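Roses out, desks cleared as Farnix building gets ready for open house

By Rhea Policarpio
Apr 18, 2018

Flowers on the tables, cords off the floor. That was the order of the day at the old Farnix building on Paraton Street, where tenants spent the morning getting their rooms in shape for the spring open house.

Doors open Saturday at 2 p.m. and close at 5. Free to get in, no sign-up needed. Street parking only, the back lot is being repaved and won't be done in time.

It's the second year for the event. The first one, held in February of last year, got hit by an ice storm and drew a thin crowd, mostly people who already worked in the building plus a few neighbors from the next block. Organizers moved it to April this time and are hoping for 300 visitors over the afternoon.

"We had more cookies than people," said Tamunoemi Akinola, who manages the building for the owner, Vimen Properties. "So we're ordering the same amount of cookies and hoping for more people."

Thirteen tenants have signed on. They run from a picture framer on the ground floor to workshops and small offices upstairs, and each one was asked to do the same two things before the weekend. Clear a path visitors can walk through. Put out flowers.

The flowers were Akinola's idea. Red roses, from Owusu Florist across the street, a few stems to a room, handed out Wednesday morning from buckets in the lobby. Tenants supplied their own vases, or didn't. The framer had hers in a coffee can by 9:30. A bookkeeper on the second floor went with a beer stein. Two rooms had nothing to put them in at all and somebody was sent down to the hardware store, which doesn't sell vases, and came back with a plastic pitcher.

Upstairs the work tables got them too. In one room five of the roses went into a black cylindrical vase on a big brown tabletop, leaves spread out just over the rim, a few steps from the desk with the monitor and keyboard.

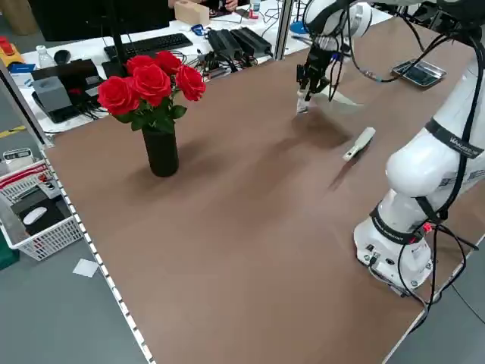 Do the roses have to be changed before Saturday?

Most should last if the water is swapped daily and the stems get a fresh cut, according to the florist, who is keeping a spare bucket in the cooler for any that droop. Tenants can pick up replacements Friday after lunch.

Clearing the rooms is the slower job. Desks in this building fill up. Power adapters, cables, bottles, boxes of stuff nobody has opened since moving in. Akinola went floor to floor with a roll of tape and a clipboard and marked off where visitors will be allowed to walk, and anything on the floor inside the tape has to go by Friday night. What's on a desk can stay on the desk.

That last part took some talking. An earlier version of the rules, sent round by email, said all work surfaces were to be "clear and presentable." Tenants pushed back. Several wrote that they had deadlines and weren't going to pack up a week's work for three hours of visitors, and one said people come to see a working building and ought to get one.

The rule was dropped Monday. The flowers stayed.

"Fair enough," Akinola said. "I don't want it to look like a furniture store. I do want people to be able to get to the window without breaking an ankle."

The windows are a bit of a draw. The third floor still has its tall steel ones on the river side, put in when the place was a hosiery mill and reglazed last summer, and there's a clear view down to the rail bridge. The freight elevator will be running but only for people who can't do the stairs. It's slow. Allow time.

Food is in the lobby. Coffee, lemonade, the cookies. A food truck had been planned and has since pulled out, and there was no word Wednesday on whether another would take the spot.

Kids are welcome with an adult. Dogs aren't, aside from service animals, following an incident last year that Akinola declined to go into. Visitors are asked not to handle anything on the tables unless the tenant says it's OK, and to keep drinks in the lobby. Some rooms will have a sign on the door saying when somebody is there to talk, others will just be open the whole time.

The framer will be cutting mats and lets people try the cutter on scrap. A letterpress printer at the end of the second floor hall is running off cards, one to a visitor, as long as the paper holds out. There's a raffle as well, tickets at the lobby table, with the money going to the new bike rack. Prizes had not all been picked as of press time but a framed print of the mill is one of them.

When it's over the roses go home with whoever wants them. First come, and bring something to wrap them in, the thorns are still on.

A few spots are left for people willing to help at the front door, one shift each. Anyone interested should stop by the building office on the ground floor, weekdays until 4:30, or leave a note in the box if the door is shut.

The tenant list and a map of the floors will be taped up in the lobby by Friday. Last year's map had the second and third floors switched. Akinola said that has been fixed.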